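Card strength and win rate in Kindik: project report

1. What we wanted to find out

Players of the mobile card game Kindik like to say that expensive cards win matches. The guides repeat it too, usually with no numbers. We wanted to see if it held up in ordinary play.

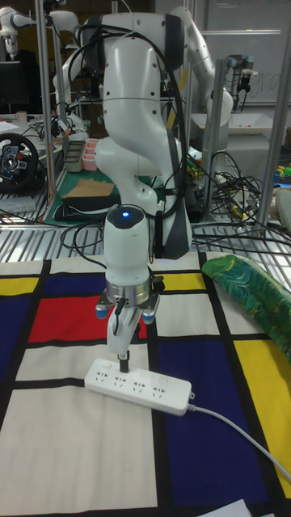
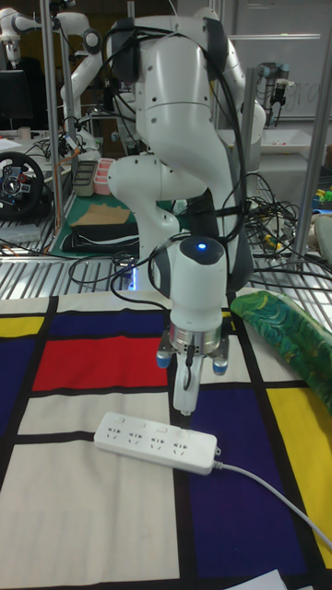
Fig. 1 and 2. Robot arm and white power strip.

2. Method

We played 72 matches on the Natano ladder, 40 with a costly deck and the rest with a cheap one. Both decks kept the same 2 spells. After each match we wrote down the result, the length and the card that took the last tower.

3. Results

The costly deck won 23 of its 40 matches. That sounds good until you remember that a coin could manage nearly as well. The cheap deck finished faster, win or lose, and most of its defeats came against swarm cards.

4. Problems

We don't put much faith in these figures. The ladder matches you with players near your own rank, so a better deck soon meets better opponents and the gap closes. We also got more used to the game as we went on, and the costly deck was played second.

The Ramalho tier list rates our costly deck far above the cheap one. It gives no sample size — we looked for one — and its authors also sell coaching.

5. What we would change

Swap decks after every match, and log the opponent's rank. Movum, the replay tool we tried, lost several files, so results should be written down by hand as well.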